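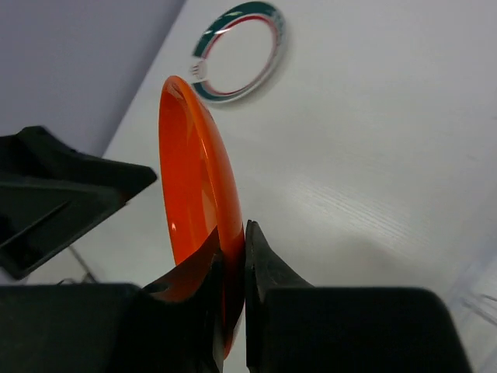

## Washing and Storing the Plastic Bowls

These instructions apply to the plastic bowls kept in the Ilport kitchen and used at the Fostton day centre. They should be followed after every meal service. Questions may be put to Leilani Greenberg at the kitchen office, extension 3777.

### Before you begin

Clear a length of worktop and wipe it down. You will need:

- washing-up liquid
- a soft cloth or sponge (no scouring pads)
- two clean tea towels
- the drying rack from the lower cupboard

Scouring pads dull the glossy finish of the orange bowls, and food then clings to the scratches. Bowls already scratched on the inside should be set aside for Priya Achterberg, who keeps the replacement list.

### Washing

1. Scrape leftover food into the food waste bin. Do not rinse it down the sink.
2. Fill the sink with warm water and add a small amount of washing-up liquid.
3. Wash the inside of the bowl first, working from the base up to the rim. Turn the bowl over and wash the outside in the same way.
4. Run the cloth once round the rim. Dried soup and porridge are most often missed at this point.
5. Rinse under the cold tap until no suds remain.

Bowls that have held tomato sauce or curry should soak for 5 minutes before step 3. A faint stain may remain and does not mean that the bowl is dirty.

### Drying

Stand each bowl on its edge in the rack, with a gap between it and the next. Bowls laid face down on a flat surface hold moisture underneath and must be dried again by hand. Leave the rack for 21 minutes, then finish with a dry tea towel. Hold the bowl by the rim and keep fingers off the inside surface.

### Putting away

Stack the bowls on the middle shelf of the cupboard marked Nolte. Bowls of different sizes should not be nested together — they wedge tightly and the rims may split when they are pulled apart. If two bowls do become stuck, run warm water over the outer one and ease them apart with a gentle twist.

Larger serving bowls go on the bottom shelf. Lids are kept separately in the drawer beneath.

### Damaged bowls

Any bowl with a crack or a chipped rim must be withdrawn at once and placed in the box by the back door. Enter it on the breakages sheet with your initials. The sheet is collected at the end of each month by Fitzgerald Ambrose.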